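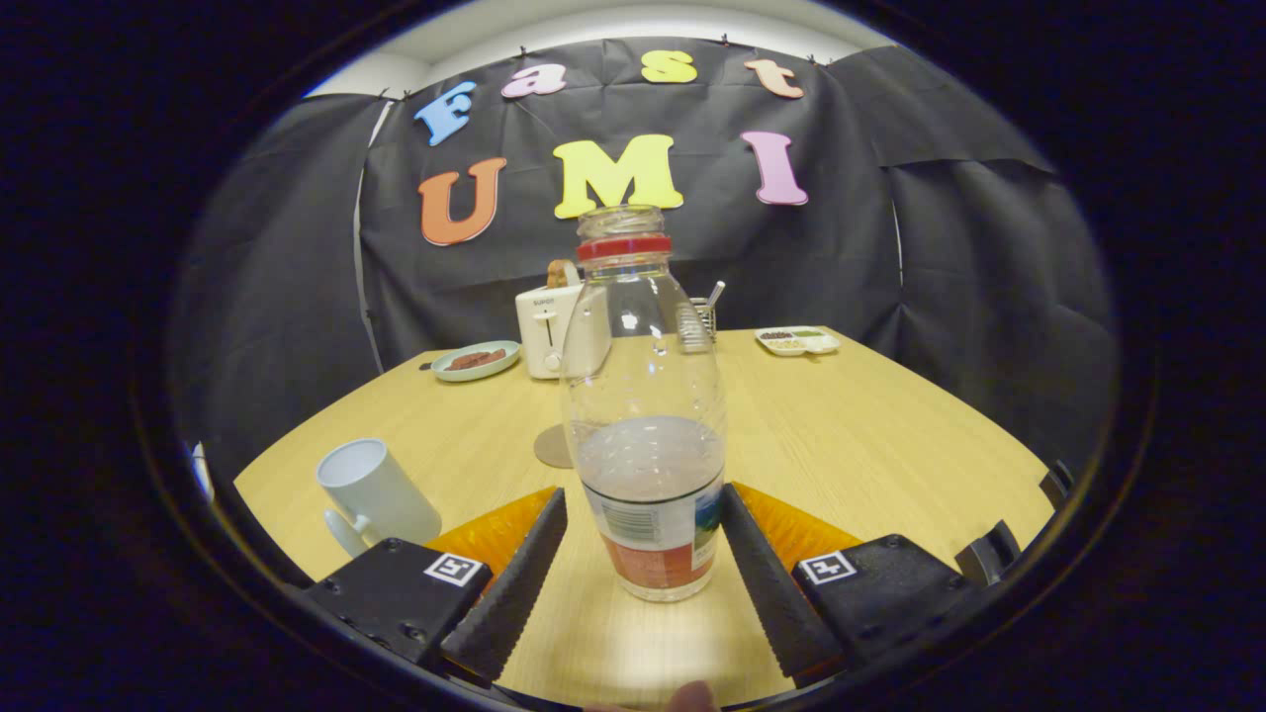

Why would a house with clear tap water need a water test?

Most of the things worth testing for in a private well, including coliform bacteria, nitrate and arsenic, have no color, taste or smell at the levels that matter.

Napaporn Ongart gives a version of that answer several times a day. She supervises the drinking water section at Sidia, a small commercial laboratory on the north side of Arnley. Its customers are mostly homeowners outside the town service area, along with a few dairies and campgrounds. Public water systems test on a fixed schedule set by their regulator. A private well generally belongs to the person who owns the land above it, and so does the decision to test.

"People call when something changes," Ongart said. "The water turns orange, or it smells like eggs, or somebody has a baby and the doctor asks about the well. The orange water is usually iron. It ruins laundry. It is an annoyance, and it gets far more calls than nitrate does."

The busiest month is September. By then the water table in the valley has dropped, and wells that were fine in spring begin to pull in air and sediment. On a heavy day the section logs 27 samples, with a cutoff of two in the afternoon for bacteria. Anything that comes in after that waits in the refrigerator or, if it was collected too early that day, is turned away.

The cutoff causes most of the arguments at the front counter. A bacteria sample has a holding time, and the count can drift in either direction while the sample sits. Some organisms die off. Others multiply, particularly if the container has been riding around in a warm truck. Ongart said a result from an old sample can be printed, but it cannot be defended.

"Bring it cold and bring it the same day. If the owner can manage those, we can do our part."

Containers are the next problem. The lab issues sterile ones for bacteria, each with a small amount of sodium thiosulfate inside to neutralize any chlorine. Customers see the powder, assume it is dirt, and rinse it out. A rinsed container is rejected if the customer admits to it. Ongart suspects that many do not. Metals go into a separate container with acid added, usually at the lab, and volatile compounds go into glass vials filled so that no air bubble remains under the cap.

Asked what a good sample looks like from the collection side, she described the procedure in the order she teaches it. Choose a cold tap without a swivel. Take off the aerator. Disinfect the outlet, then run the water long enough to clear the pressure tank and the line. Reduce the flow before filling, so that it does not splash. Keep fingers away from the inside of the lid, and do not set the lid down. Fill to the line and stop.

"The outdoor spigot is a bad choice and it is everyone's first choice," she said. "It is close to the soil, it has had a hose on it, and insects live in it."

A positive result for total coliform does not by itself mean that sewage is getting into the well. The group includes many harmless soil bacteria. What it does show is that there may be a path from the surface to the water, and the lab runs every positive for E. coli as well. When E. coli is present, Ongart telephones the owner before the report goes out and advises boiling or another supply until the cause is found.

Finding the cause is the work of people such as Nipon Thaweesak, who drills and repairs wells for Duangkaew, a family company that has worked in the county through two changes of name. He joined the conversation by phone from a job site. In his experience the defect is near the top of the well far more often than at the bottom.

"The cap is cracked, or it is the old kind that just sits there," Thaweesak said. "Or the casing was cut off at ground level so they could mow over it. Then it rains and you have a drain."

He looks at the cap first, then the grout around the casing, then the slope of the ground. Depth comes later. A well of 200 feet with a poor seal can be worse than a shallow one that was finished properly — the water at the bottom may be excellent, but the water coming down the outside of the pipe is whatever fell on the yard.

Both of them were cautious on the subject of shock chlorination. It is a reasonable step after a pump replacement or a flood, Ongart said, and a poor substitute for a repair. If bacteria return within a few weeks, the path is still open. She also asks customers to wait until all the chlorine is gone before they resample. A test taken too soon will come back clean and mean very little.

Sidia keeps its own records going back to the founding of the lab. Prasert Sangkhawat, the data analyst there, recently sorted the nitrate results by address to see how many owners had ever come back for a second test. He found 424 wells with at least two results on file, out of more than 3000 that had been tested once. The file says nothing about the wells that never came in, and Sangkhawat warned against reading it as a survey of the county. Customers choose themselves, and those with a worry are more likely to pay for a test.

Among the wells with repeat results, he saw seasonal movement in nitrate that a single sample would miss. The higher values tended to follow wet springs, and they appeared mainly on the Kiklow side of the valley, where the gravel is coarse and the fields begin close behind the houses.

"One number is a number," Sangkhawat said. "I would like to see a spring and a fall from the same tap before I say anything about a well."

Ongart's own recommendation is bacteria and nitrate every year, and a wider panel with arsenic, lead, hardness and pH when a house is bought and every few years after that. Lead, she noted, nearly always comes from the plumbing, so the sample is collected differently. The customer wants the first water out of the kitchen tap in the morning, before anyone has run it, and none of the flushing used for bacteria.

She was less willing to recommend treatment equipment. A softener removes hardness and will not remove nitrate. A carbon filter improves taste and can become a home for bacteria if the cartridge is left in too long. Reverse osmosis handles nitrate and many metals, usually at a single tap, and wastes some water doing it. Ultraviolet units work on clear water and poorly on cloudy water, as particles shield the organisms from the lamp.

"Test first, then buy," Ongart said. "I get reports faxed to me from a salesman, with no method listed and no lab name, and the owner wants to know what they mean. I cannot tell them."

The lab hands out collection containers at the counter until four. Printed instructions come with each set, and the line about not rinsing is now in red.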